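Hirero bin picking set, README

This folder has the recordings from our comparison of two grippers on the same KUKA arm. The first gripper is the Jumley two-finger, the second is the Hoveo suction cup. Blandine Bailly prepared the objects and the order of the trials, and Iolo Morris wrote the controller.

There are 1188 grasp attempts in total, 790 with the fingers and 398 with the cup. The numbers are not equal because the cup was mounted later, in March. Please use rates and not totals when you compare.

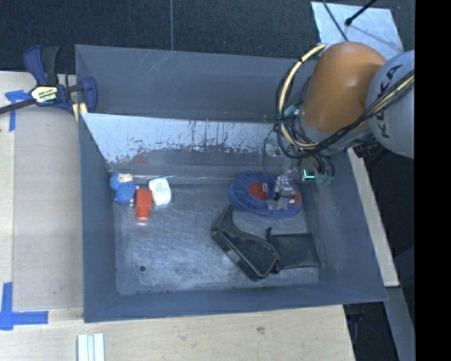
Each attempt is one line in attempts.csv, with the gripper name, the object name, the target pose and the result. The result is 1 if the object stayed in the gripper for two seconds above the bin, otherwise 0. Soft objects were the most difficult for the cup – we kept these failures in the data.

Known problems

The depth values near the metal walls are noisy. We did not filter them.
In attempts 200 to 421 the force sensor was not zeroed, so please ignore the column fz there.

The calibration files are in the folder roussel, named after the old workstation. Questions can go to Iolo.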